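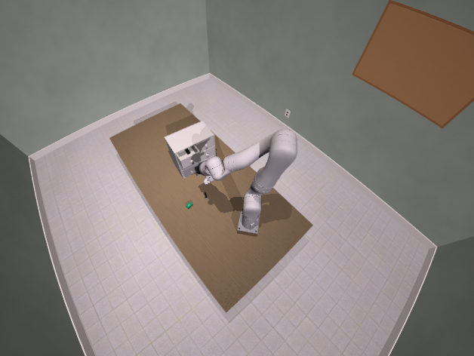

Gonçalo Simões asked before the demonstration had properly begun why a drawer should be harder for an arm than a block on a table. The block can be approached from almost any side. A drawer has one axis of travel, and a gripper that pulls off that axis loads the slide until it binds.

The question set the agenda for our visit to the Flinis open day at Natemstead on 29th July. The whole session ran in simulation, on a six-jointed arm and a small cabinet sharing one table. Dace Lukoševičius presented the setup and took questions throughout.

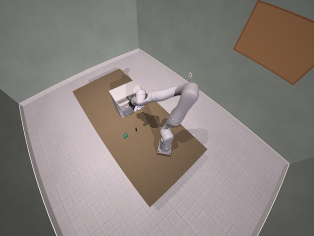 Simulated arm with the gripper at the cabinet front.

Each run is limited to 505 control steps. The group keeps two views, one of the whole room and one looking down past the fingers, and logs both with the joint positions. The target set for the year is 1000 logged runs. Hélder Gouveia asked about small parts, and the discussion moved to the objects on the tabletop. 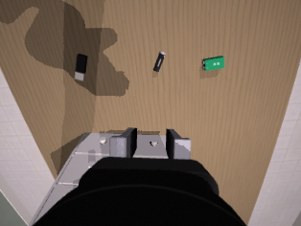

A flash drive and two batteries of different shapes give the planner three quite different grasp widths. The cylindrical cell is the least forgiving of the three, as a small error in finger angle will roll it. Lukoševičius said contact settings took the group longer to tune than the arm model itself – friction at the finger pads in particular.
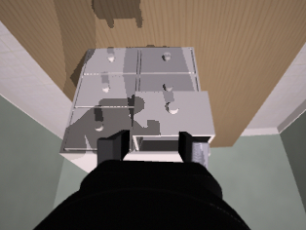

Close view over the fingers: six-drawer cabinet, bottom-right drawer open.

Aníbal Falcão has the handout with the joint limits and will send copies on request. A second session is planned for August at Zostside, with 40 places.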